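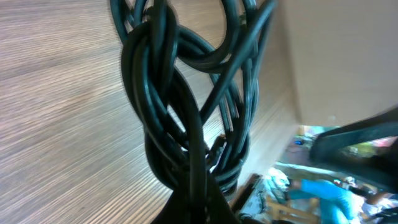 Solanki Community Finance Project
Progress report to the Geditz Fund, second quarter
Prepared by Sarita Sisodia, program manager

The grant pays for budget literacy sessions in the district and for tracking what reaches health posts and primary schools. Work on both parts went ahead this quarter, with one delay noted below.

Budget sessions
We planned sessions for 94 parents and health post users and reached 101. Kamlesh Pandey led the sessions in the north and Kiran Shakya those in the south. Attendance was lower in April during planting. Participants asked most often why school maintenance money is released so late in the year, and we have added a page on release dates to the handout.

Expenditure tracking
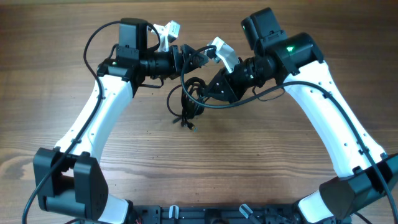
Tracking forms have come back from 60 facilities. Kusum Chauhan is checking them against the district's published allocations and has finished the health posts. The school forms are slower because many head teachers record grants by term and the district records them by month. She works from the shared office, where the wooden tabletop has two white and black arms mounted on it, and the paper forms are kept in the cabinet by the door until they are entered. Entry should be done by the end of next quarter.

Delay
The public meeting with the district finance office has been moved back. The office asked to see our draft figures first, and we agreed. Gráinne Brophy is handling the correspondence and expects a new date shortly.

Spending
Travel is under budget and printing is over. We ask permission to move the unspent travel money to printing. No change to the grant total is requested.

Next quarter
Finish the school forms, hold the public meeting, and send the Fund a draft of the tracking report. We also need to hire 2 enumerators to replace those whose contracts have ended.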